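Part 2: Getting the room ready

I like to do this bit before opening the box of parts, and it takes me five minutes at most.

1. Clear the floor between the armchair and the low table. Slide the table over to one side and leave it there — you'll want it later for the screws.

2. Sweep the tiles. Grit under a chair leg will scratch a glossy floor, and I have the marks in my own hallway to prove it.

3. If your armchair is velvet, like the brown one I use, brush the seat and arms in one direction with a soft dry brush. Leave the cushion on the seat for now.

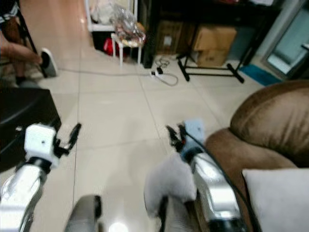

4. Turn the Trilby chair over on a folded blanket and press the 2 felt pads from the small bag onto each front leg. The back legs get the thicker ones. (I mixed them up the first time and the chair rocked for weeks!)

5. Wait 60 minutes before anyone sits down. The glue needs it.

Note: The pads in the March packs were a bit thin. If yours peel, write to Ferhat Duman at Fodum and he'll send new ones.

Caution: Don't drag a heavy armchair over the grout lines, even with pads on. Get a second person and lift it. And please keep steam cleaners away from velvet — the pile goes flat and I've never managed to get it back up.

Next comes Part 3, where we put the side shelf together.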